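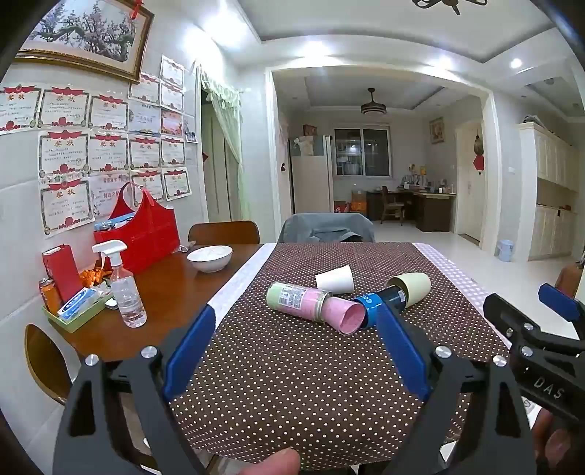 Search stories Go

The Wostis had softer fingers and the Trindeck had better manners, and Janka Jireš had been told to pick one by four o'clock.

"It's a cup," said Jenő Győri. "Either of them can hold a cup."

"On its side? On polka dots?"

He squeezed. The fingers closed with great dignity on the tablecloth.
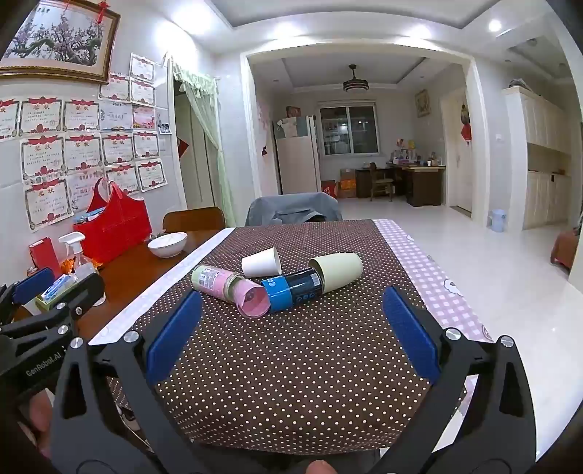

By ERDŐS LERBRIDGE | Fiction | May

She wrote down 16, crossed it out, and wrote 77. The form wanted a score out of 400 and didn't say for what.

"Put that the Wostis is hesitant," Jenő said.

"You're hesitant. It's got your thumb in it."

He tried again, tongue between his teeth, like a man defusing a picnic. Janka thought of her mother, who had cleared tables for nearly 5 decades and had never been compared with anything.

"Well?" he said.

"Trindeck," she said, and went to see if there was any lunch.

We use cookies to improve your reading experience. Accept Manage settings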